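어린이 지식 마당 > 우리 몸과 생활 > 손가락은 왜 쭈글쭈글해질까요?

손가락은 왜 쭈글쭈글해질까요?

글: 귀뇔 에킨지

목욕을 오래 하고 나서 손가락을 본 적이 있습니까? 손가락 끝이 마른 자두처럼 쭈글쭈글합니다. 저도 어렸을 때 이것을 보고 무서웠습니다. 제가 할머니가 된 줄 알았습니다. 그래서 어머니에게 뛰어갔는데, 어머니는 웃으면서 수건을 주셨습니다. 조금 기다리니까 손가락은 다시 매끈해졌습니다.

오늘은 이 주름에 대해서 함께 알아보겠습니다.

물을 먹어서 부은 것일까요?

옛날 사람들은 피부가 물을 빨아들여서 주름이 생긴다고 생각했습니다. 스펀지처럼 물을 먹고 부풀면 자리가 모자라서 접힌다는 생각입니다. 그럴듯합니다. 그런데 이상한 점이 있었습니다. 의사들은 손가락의 신경을 다친 사람을 보았습니다. 그 사람은 물에 손을 오래 넣어도 다친 손가락에 주름이 잘 생기지 않았습니다. 피부가 그냥 물을 먹는 것이라면 신경이 다쳐도 주름이 생겨야 합니다.

신경은 우리 몸의 전화선 같은 것입니다. 뇌와 손가락, 뇌와 발가락 사이에서 소식을 전해 줍니다. 손가락이 물속에 오래 있으면 신경이 피부 아래에 있는 작은 핏줄에게 "좁아지세요!" 하고 말합니다. 핏줄이 좁아지면 손가락 끝의 속 부피가 조금 줄어듭니다. 그런데 바깥 피부의 넓이는 그대로입니다. 그래서 피부가 안쪽으로 당겨지고 골짜기 같은 주름이 생깁니다.

바람이 조금 빠진 풍선을 생각하면 쉽습니다. 풍선의 고무는 그대로 있는데 안에 있는 공기가 줄어서 겉이 쭈글쭈글합니다.

주름은 무슨 일을 할까요?

어떤 과학자들은 주름이 젖은 물건을 잡을 때 도움이 된다고 생각합니다. 자동차 바퀴를 자세히 보십시오. 바퀴에는 홈이 파여 있습니다. 비가 오는 날에 물이 그 홈으로 빠져나가서 바퀴가 덜 미끄러집니다. 손가락의 주름도 이 홈과 비슷한 일을 할지도 모릅니다.

사람들에게 젖은 구슬을 옮기게 한 실험도 있습니다. 주름진 손가락으로 옮긴 사람이 더 빨랐다는 결과가 나왔습니다. 하지만 다른 실험에서는 차이가 없었습니다. 그래서 과학자들은 아직도 이 문제를 연구하고 있습니다. 과학에서는 답이 하나로 모일 때까지 시간이 많이 걸리는 일이 있습니다.

발가락에도 주름이 생깁니다. 먼 옛날에 맨발로 젖은 돌 위를 걸은 사람들에게 도움이 되었을 것이라는 의견도 있습니다. 그런데 팔꿈치나 배에는 이런 주름이 생기지 않습니다. 손바닥과 발바닥의 피부는 다른 곳의 피부보다 두껍고 털이 없습니다.

지문과 주름은 다릅니다

손가락 끝에는 처음부터 가는 줄무늬가 있습니다. 이것을 지문이라고 부릅니다. 지문은 아기가 어머니의 배 속에 있을 때 만들어지고, 자라도 무늬가 거의 바뀌지 않습니다. 쌍둥이도 지문이 서로 다릅니다. 물 때문에 생긴 주름은 마르면 없어지지만 지문은 그대로 남습니다.

집에서 해 보는 실험

준비물은 큰 그릇, 미지근한 물, 수건, 종이와 연필, 그리고 구슬 18개입니다. 물이 뜨거우면 위험하니까 어른과 함께 준비하십시오.

먼저 마른 손으로 물속의 구슬을 하나씩 꺼내서 수건 위에 놓습니다. 몇 초가 걸렸는지 종이에 씁니다. 구슬을 다시 물에 넣습니다. 다음에는 손을 미지근한 물에 넣고 주름이 생길 때까지 기다립니다. 저는 이때 노래를 부릅니다. 주름이 생기면 다시 구슬을 옮기고 시간을 씁니다.

제 조카 울라는 이 실험을 하고 주름진 손이 더 빠르다고 말했습니다. 그런데 헬게는 두 번의 시간이 똑같았습니다. 두 번째에는 연습이 되어서 빨라질 수도 있습니다. 그러니까 친구와 함께 할 때는 한 사람은 마른 손부터, 다른 사람은 주름진 손부터 하면 더 좋습니다.

한 가지 더 있습니다. 양쪽 손을 한꺼번에 물에 넣지 말고 한쪽만 넣어 보십시오. 그다음에 두 손을 나란히 펴고 비교하면 주름이 잘 보입니다. 그림으로 그려도 재미있습니다. 손가락마다 주름의 모양이 조금씩 다릅니다.

주름이 생겨도 아프지 않고, 보통은 걱정할 필요가 없습니다. 손을 닦고 기다리면 됩니다. 피부가 건조하면 로션을 바르십시오.

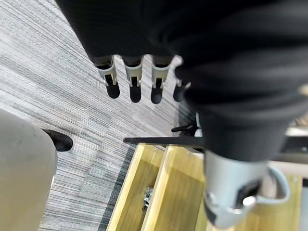
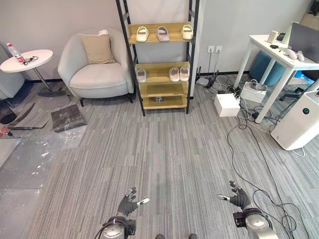

두 사진 모두: 로봇의 손가락

어린이 지식 마당 | 틀린 곳을 찾으면 편집부에 알려 주세요 | 글의 무단 복사를 금합니다 | 맨 위로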